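4.2 Do repeat purchases measure loyalty?

Much of the literature on customer loyalty treats a second purchase as evidence that the buyer liked the first one. We doubt this.

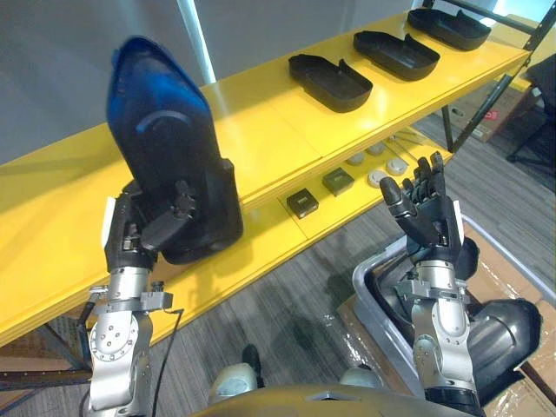 The claim rests largely on loyalty card records, and those records show only that a card was scanned again at the same chain. They say nothing of whether the buyer had a choice, remembered the brand, or would have gone elsewhere had the other shop been open.

Our own data come from Treltis, a regional chain of hardware stores, and cover 3,677 cardholders over 11 months ending in July. Under the usual rule, in which any second purchase within the period counts, most of these people would be called loyal. The rule is generous. A person who buys paint and goes back the next morning for a brush has made two purchases, but it is hard to see what has been learned about that person's feelings toward the store.

We therefore sent a short survey to a subsample and received 153 usable replies. The replies are few, and people who answer surveys from a store may well be the ones who like it, so we would expect any bias to favor the standard view. Even so, the most common reason given for returning was distance. Price came next. Liking the store, in any wording, came well behind both.

The Hellix index, which vendors often present as a fix for this problem, weights each purchase by the time elapsed since the last one. We tried it and found little improvement. It moves the paint-and-brush customer down the ranking, as it should, but it also rewards people who shop on a fixed schedule for reasons of their own, such as landlords. Figure 6 plots index scores against the survey answers, and the reader may judge whether the line drawn through the points deserves to be there - we have left it in only for comparison with earlier work.

None of this shows that loyalty does not exist. It may be that some buyers are attached to a store and that a better instrument would find them. Card data alone cannot separate them from people who live nearby, and we see no reason to report the two groups under one name. In the tables that follow we use the plain term "return rate" and make no claim about motive.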